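# Tenir un stand de cuisine sur une fête de village : ce qui marche chez nous

Notes reprises après la dernière fête des métiers et des terroirs de Filberg, en septembre. Elles concernent les stands où l'on cuisine devant le public : beignets, soupes, confitures, galettes. Pour les stands de vannerie ou de brocante, voir la page sur les bâches et le lestage.

## La veille

Tout ce qui peut être épluché, pesé ou mélangé à la maison doit l'être. Sur place, l'eau est à l'autre bout de la place et on fait la queue pour remplir un jerrican. Les farines se mettent en bocaux, une dose par fournée, avec le poids écrit sur le couvercle. Le sel à part, toujours. Les oignons coupés la veille sentent dans toute la voiture : double sac, fermé par un élastique.

Pour la pâte à beignets, on compte 699 grammes de farine par fournée. Le chiffre paraît bizarre. Il vient de la recette de Cenow, notée en 1967 dans d'anciennes mesures et convertie ensuite sans arrondir. Avec 700, la pâte est la même.

Les torchons : en prendre le double de ce qu'on croit nécessaire. Un torchon mouillé ne sert plus à saisir un manche chaud, il laisse passer la chaleur d'un coup.

## Le plan de travail

Les tables prêtées par la commune sont basses. Deux cales de bois sous chaque pied et le dos tient jusqu'au soir. Vérifier l'aplomb avec une assiette creuse remplie d'eau avant de poser le réchaud. Sur les pavés de la rue Grewal, il faut presque toujours une cale de plus du côté du caniveau.

Une nappe en tissu glisse et prend le gras. Une toile cirée mate, tendue et pincée dessous, se nettoie d'un coup d'éponge. Éviter le blanc, qui éblouit en plein soleil et montre la moindre éclaboussure.

Ranger le matériel dans l'ordre où il sert, de gauche à droite pour un droitier. Les manches des casseroles ne dépassent jamais côté public, surtout quand il y a des enfants au premier rang. Sur le feu, on les tourne vers l'intérieur ou parallèles au bord.

## Les casseroles

L'inox supporte mieux ce genre de journée que l'émail, qui s'écaille dans les caisses. Pour le transport, glisser une feuille de carton entre deux casseroles empilées. Contrôler les rivets du manche avant de partir : s'il y a du jeu, la casserole reste à la maison.

Un fond qui a attaché se traite sur place, sans attendre le soir. Verser un peu d'eau et une bonne cuillerée de bicarbonate, remettre à frémir dix minutes, laisser tiédir, puis passer une spatule en bois. La paille de fer raye et le sucre accroche ensuite dans les rayures. Les traces blanches laissées par l'eau calcaire partent au vinaigre tiède.
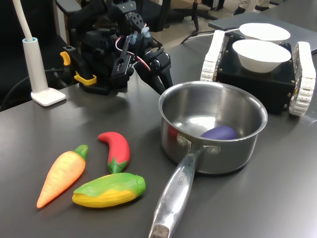

Evaristo Fiore trouve que le bicarbonate ne suffit pas pour le caramel : « Je mets seulement de l'eau, à ras de la partie brûlée, et je fais bouillir à couvert jusqu'à ce que tout soit fondu. Le bicarbonate, je le garde pour le lait et la semoule. Et pour les confitures, je change de casserole à midi, comme ça la première trempe pendant que la seconde travaille. »

Le trempage à l'eau bouillante convient très bien au sucre, en effet. Pour le changement de casserole à midi, il faut avoir la place derrière le stand.

## L'huile de friture

Ne pas remplir au-delà du tiers. Une friteuse de village est rarement bien stable et les gens s'appuient sur la table. Filtrer à chaque pause, feu coupé, quand l'huile a nettement refroidi, à travers un chinois garni de papier absorbant. L'huile qui mousse ou qui fume avant d'avoir atteint sa température est finie.

Garder à portée de main un couvercle qui ferme la bassine en entier. C'est lui qu'on pose si l'huile prend feu, après avoir coupé le gaz si on peut l'atteindre. Jamais d'eau. La couverture antifeu reste dépliable, donc pas sous la caisse des serviettes.

L'huile usée repart dans ses bidons d'origine, bien fermés, à la déchetterie de Flestis. Elle n'est pas ouverte le samedi après-midi, prévoir de les garder au frais jusqu'à la semaine suivante.

## Servir

- Cornets en papier : les rouler le matin, les emboîter par piles dans un carton à chaussures.
- Sucre glace : une passoire fine, tapotée de la main. Les saupoudreuses se bouchent avec la vapeur.
- Soupe : louche pleine pour un bol, demi-louche pour une dégustation. Marquer la demi-louche d'un trait de feutre alimentaire.
- Monnaie : une boîte à couvercle, loin de la farine, et une personne qui ne touche pas à la nourriture.
- Liste des allergènes : l'écrire en gros et la fixer à hauteur des yeux.

## Au démontage

Le réchaud part en dernier, une fois froid. Gratter la toile cirée avant de la rouler, face grasse vers l'intérieur. Les cales vont dans le seau, le seau dans la grande marmite. Noter le soir même ce qui a manqué, sur le couvercle de la caisse : l'an dernier c'était la pince longue et le deuxième ouvre-bocal.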